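Robótica de Manipulação: notas de apoio à aula 9
Aprendizagem por demonstração em plataformas de dois braços: segmentação em blocos de ações
Docente: Oksana Hordiienko
Versão de 8 de julho de 2024

1. Formulação

Na clonagem comportamental, a política π(a|o) é ajustada por aprendizagem supervisionada a pares observação-ação recolhidos por teleoperação. A observação o inclui as imagens das câmaras e o vetor de posições articulares dos dois braços; a ação a é o vetor de posições-alvo das articulações, incluindo a abertura de cada garra. A função de perda usada no trabalho prático é a norma L1 entre ação prevista e ação demonstrada.

O problema central é a acumulação de erro. Um desvio pequeno no instante t conduz a uma observação ligeiramente fora da distribuição de treino, e a previsão em t+1 piora. Com erro ε por passo e horizonte T, o limite clássico para o custo acumulado cresce com εT². Em tarefas com dois braços, o desvio de um deles altera também as condições em que o outro trabalha.

2. Blocos de ações

Em vez de prever uma única ação, a política prevê uma sequência de k ações consecutivas. O horizonte efetivo passa de T para T/k decisões. Nas experiências do projeto Kutura usou-se k = 16 na configuração de base e k = 100 na configuração longa.

Valores grandes de k reduzem o número de pontos de decisão, mas deixam o robô em malha aberta durante mais tempo. Se um objeto se deslocar a meio do bloco, a correção só chega no bloco seguinte. Para atenuar este efeito, consulta-se a política a cada passo e combinam-se as previsões sobrepostas por média ponderada, com pesos w_i = exp(-m·i), em que i = 0 corresponde à previsão mais antiga. Quanto menor for m, mais depressa as observações novas entram na ação executada.

3. Conjunto de dados

O conjunto Kutura, gravado em maio, contém 3,941 episódios (vírgula como separador de milhares, tal como no ficheiro de metadados). Os episódios são divididos por configuração inicial dos objetos, e nunca por instante: instantes do mesmo episódio em partições diferentes invalidam a avaliação.

Dois pontos a verificar antes do treino:
- sincronismo entre imagens e estados articulares; um atraso constante é aprendido pela política sem que a perda o revele;
- normalização por articulação, com média e desvio-padrão calculados apenas na partição de treino.

O espaço de trabalho é uma mesa com estrutura preta e um braço de cada lado. Os objetos incluem canecas e um pano, com fundo e iluminação não controlados.

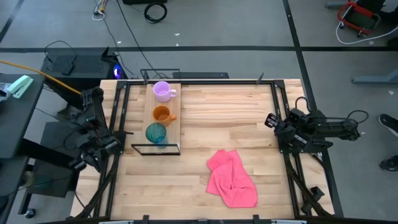

Braços afastados do centro da mesa, com as garras vazias. 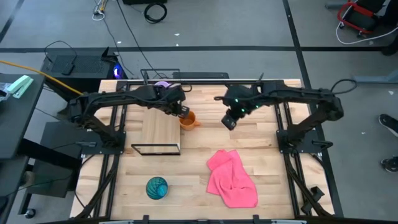 Garras viradas para o interior da mesa, com a esquerda junto ao bordo da caneca laranja.

4. Avaliação

A perda de validação não ordena bem as políticas. Duas políticas com L1 quase idêntica podem diferir muito na taxa de sucesso, pois os erros que contam concentram-se em poucos instantes, em geral na aproximação e no fecho da garra. Reporta-se por isso a taxa de sucesso por subtarefa, com as mesmas configurações iniciais para todas as políticas comparadas, e o respetivo intervalo de confiança (Wilson, 95%).

As falhas classificam-se no momento da primeira ocorrência: aproximação, preensão, transporte ou largada. Uma falha de preensão seguida de recuperação autónoma conta como sucesso, mas fica registada em coluna própria.

5. Trabalho prático

Treinar a política com k = 1 e k = 16, mantendo a arquitetura e a semente. Comparar as curvas de L1 por posição dentro do bloco e discutir a forma da curva para i próximo de k. Entrega em grupos de 2, com o código e um relatório curto. Quem usar a configuração longa deve indicar o valor de m escolhido e o critério da escolha.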